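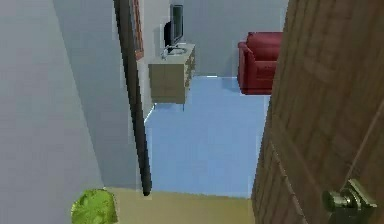 A brown door with a round brass-colored knob, open onto a pale blue floor.

Open Day at Urrego Doors

The Urrego workshop opens to visitors once a year, in June. I went because we are replacing the inside doors in a 1920s house and I wanted to see how a paneled door is put together before paying for five of them.

Jairo Arboleda ran the morning tour, which started at the loading dock at 9:30. Lumber comes in there and sits in a heated store for 27 days before anyone cuts it. The store was very warm and we did not stay long.

The joinery room took up most of the visit. Urrego still uses mortise and tenon joints on its better line, called Ilham, and dowels on the cheaper one. Arboleda passed around a sawn corner of each. The dowel joint looked fine to me, but he said it tends to open up in houses with dry winters – ours is one.

Finishing was closed off for dust, so Lenuța Jitaru talked us through the stains from sample boards in the hallway. She recommends ordering a spare board and living with it for a week.

An Ilham door in oak is $465 without hardware. Hanging is extra, and they only travel within the county. Parking is behind the building, and the coffee was free. I ordered four doors and will keep the old one on the pantry.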